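Unit 7: Bags and Soft Luggage
Handout for Monday, Odgate evening course in household care
Course leader: Sorcha Ó Dubhghaill

Shares 33 | Comments 9

Emptying and checking a backpack

Work on a flat surface at waist height. Open every zipper fully and take everything out, starting with the small outer pockets. Turn the bag upside down over the table and shake it. Run a hand along the bottom seam, where coins and crumbs collect.

Check the straps next. Pull each one out to its full length and look for fraying near the buckle and at the stitching. Hold the top loop and tug it firmly. A bag with a torn loop can still be used, but don't hang it on a hook until it has been sewn.

A soft backpack doesn't stand up by itself once it is empty. Lay it down and straighten the fabric before you judge its shape or look for worn spots, and bring any long strap in from the tabletop.
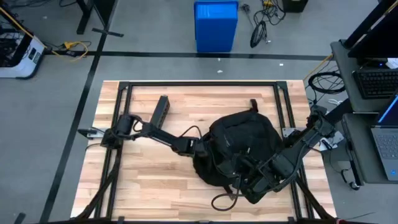
Cleaning

1. Brush off dry dirt with a soft brush. Black fabric shows lint, so finish with a lint roller.
2. Read the care label. If it says no machine washing, use a damp cloth and mild soap.
3. Wipe the straps separately. They pick up the most sweat.
4. Leave the zippers open and let the bag dry in the shade.

Homework: clean one bag at home and write down what you found in it. Bring the list to the next class. Unit 8 covers packing.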